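Estivgate method

The Estivgate method is an approach to couples counseling built around short, scheduled talks about small household irritations. It was put together by the counselor Orathai Saengthong and first taught at the Catutley Center, a private practice and training school. The name comes from the street the center stood on. It is sometimes called "the kitchen talk" by people who have done it, though Saengthong dislikes that name.

The method is meant for couples who get along but bicker. Not for couples in crisis, and not where there is violence or fear at home.

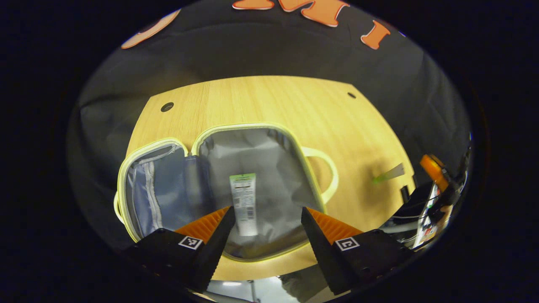
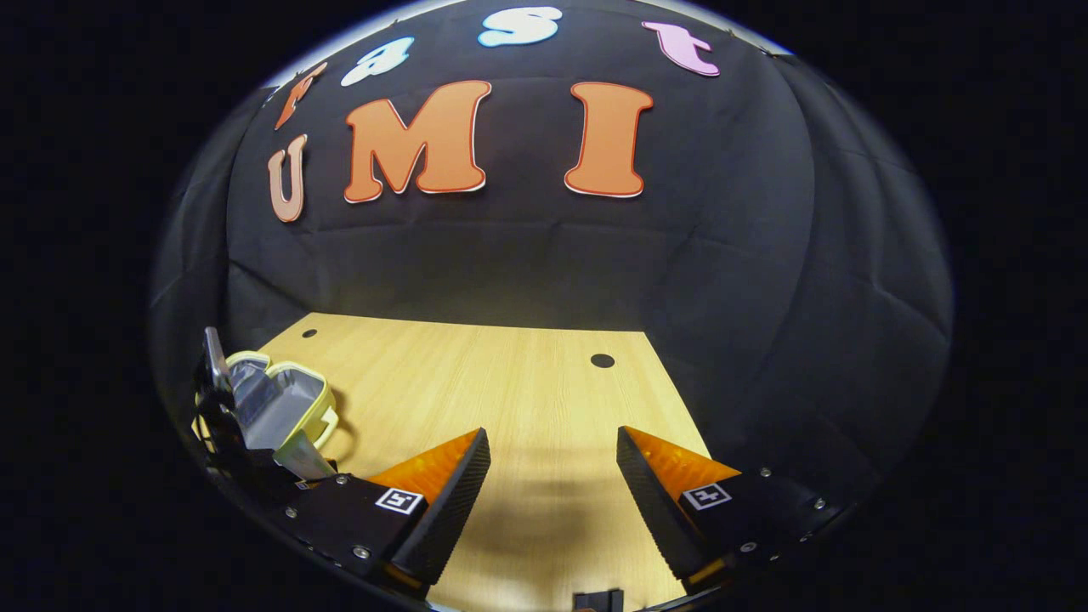 Background

Saengthong trained as a family counselor and worked for 11 years in general practice before starting her own. Her case notes from that time, later used in her teaching, list what couples argued about in their first session. Money and in-laws came up, as expected. Far more often it was dishes, thermostats, phones at dinner, who packs what for whom in the morning, being late.

She came to think the small complaints were being skipped over. Counselors (herself included) tended to treat them as stand-ins for some deeper problem and went looking for that instead. In her view a complaint about the thermostat was often just about the thermostat, and the couple had no decent way of talking about it.

The first version was a handout, two pages, given to couples on the waiting list. Several of them cancelled their appointments. Saengthong took this as a good sign — her business partner at the time, Boonsong Limsakul, did not — and the handout grew into a course.

Structure

A full course has 3 stages and is usually done at home, with a counselor seen at the start and the end.

Listing. Each partner writes down what bothers them. Separately, no talking. The items have to be things the other person does, not things the other person is. "Leaves the cabinet open" is fine. "Lazy" isn't, and gets crossed out. Lists are swapped without comment and kept overnight.

Trading. The couple meets at a set time and picks one item from each list. Each partner offers to change one thing in return for one thing. Offers can be turned down. If both are turned down the talk ends and they try again next time. Talks are kept to the length of a cup of coffee, which in practise means people vary a lot.

Keeping. Items that neither partner will give up go on a joint list, known as the keeping list. These are accepted as part of the deal. They can't be brought up in later arguments. Saengthong has called this the stage the other two exist for, and also the one most couples rush.

The talks are held sitting down, at the same table each time, phones elsewhere. Early editions of the handout said evenings only. Dropped later, too many shift workers.

The keeping list

Most writing on the method deals with this stage. The thinking is that every long relationship has a number of annoyances that will never be solved, and that saying so out loud takes some of the heat out. Partners sign the list. Some counselors skip the signing and find it makes little difference.

Length varies. Saengthong recommends a short one. Shahnaz Patwary, who taught the course at Catutley after her, lets couples write as much as they like and then asks them to read it to each other. Her version also allows items to be taken off again, a point the two have disagreed on in print. Saengthong holds that a list which can be reopened isnt a promise.

Use and spread

The course was taught only in person for its first few years. A workbook followed, published by Olberg, with 36 worksheets and a section for couples living apart. It has been reissued once, with the chapter on housework rewritten. The older chapter assumed one partner at home during the day and had drawn complaints.

Patwary later adapted the method for adult siblings sharing the care of a parent. Same three stages, except that the trading stage allows a swap of duties as well as habits. Limsakul left the practice before this and has not been involved since.

A version for roommates exists. Little used.

Reception

The center ran its own survey of 508 people who had finished the course. Most said they argued for shorter periods afterward. Fewer said they argued less often. There was no comparison group, and people who quit partway were not asked, so the results are generally treated with care, including by the center.

The main outside critic has been the counselor Felicja Jabłońska. Her objection is to trading. She argues that it turns kindness into a bill to be paid, and that partners start to hold back small favors in order to have something to offer. She is warmer about the keeping list and uses a form of it in her own work, unsigned.

Others have raised the question of balance. Where one partner does most of the housework, that partner's list is likely to be longer and the trades are likley to come out uneven. Patwary's edition of the teaching notes deals with this by letting the longer list go first, two items to one. Saengthong's does not mention it.

Some couples report that writing the list was enough and never got to the talks at all. The center counts them as having finished.

Variations

Sangkhawat variant. Named for Wanpen Sangkhawat, a former student at the center. Adds a second list, of things the partner does that are appreciated, swapped at the same time as the first. Must be the same length. Widely taught now, often without her name on it.

Silent version. All three stages in writing, for couples who fight when they talk. Slow — a single trade may take days.

See also

Active listening
Couples therapy
Household chores
Conflict resolution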